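The Bus to Etia

Ctibor Bartoš got off the bus at Vaughan because the driver told everyone to. There was something wrong with the brakes. The driver said another bus would come from Mekus, and when someone asked how long that would take, he lit a cigarette and walked to the other side of the road.

It was November and already getting dark. There were five of them. The two women with shopping bags lived close by and set off on foot. A boy in a soccer jacket called his father. That left Ctibor and an old man in a good coat who had sat across the aisle since Mastach without saying a word.

"Are you going to Etia?" the old man asked.

Ctibor said he was.

"For the house?"

He had not told anyone about the house. His aunt had left it to him in the spring, along with $2,684 in a savings account and a letter asking him to keep the pear tree. He had put off the trip all summer.
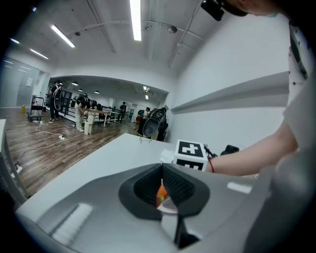
"You look like her," the old man said. "Around the mouth. I lived next door for 3 years, before I married. Number 336. She used to hand pears over the fence in a bucket and I had to hand the bucket back."

"Was that a long time ago?"

"I was twenty-six."

They sat down on the bench. The boy's father came in a gray van and the boy got in. The father rolled down the window and asked if they wanted a ride as far as the gas station, but the gas station was the wrong way, so they thanked him and stayed where they were.

Ctibor took a sandwich out of his bag and gave the old man half. It was cheese and pickle. They ate without talking. The driver had gone back to the bus and was sitting on the step with the radio on low.

"Are you going to sell it?" the old man asked.

"I think so. I have a job in Mastach. I can't be in both places."

"No."

"A man offered me money for it over the phone. He hasn't even been inside."

"He wants the lot," the old man said. "He'll cut the tree down." He folded the sandwich paper into a small square and put it in his coat pocket.
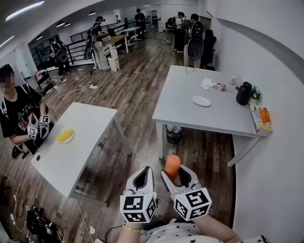
The second bus came at twenty past seven. It was smaller than the first and the heater was on too high. The old man took the window seat and fell asleep before they were over the bridge. Ctibor watched the fields until there was nothing left to see, and then he got out his aunt's letter and read it again. It was one page. Most of it was about the tree - when to prune it, which branch was weak, how the wasps came in August if you let the fruit lie.

At Etia he touched the old man's sleeve to wake him. They got down together and stood under the streetlight.

"It's 200 steps from here," the old man said. "It used to be. I was faster then."

"Do you want to come and see it?"

The old man looked up the hill for a while. Then he buttoned his coat to the top, and they started walking.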